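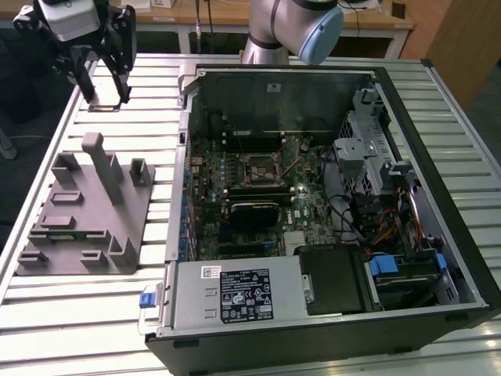 Plinmont council will stop sending its old office computers to the tip, a mere 11 years after promising to. Under a deal with the refurbishing firm Tralier, over 200 retired machines will be handed to local schools from February. Desktop towers like the Dell with its side off get first pick of the new home, ahead of laptops, which the council is still trying to find.

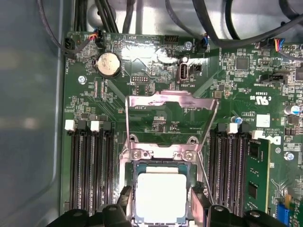
A processor in its socket, with the metal bracket raised.

Schools will pay £10 a machine towards delivery. Domard Primary has asked for two, and for someone to explain the passwords. The council says a timetable will follow, and has set up a working group to decide when.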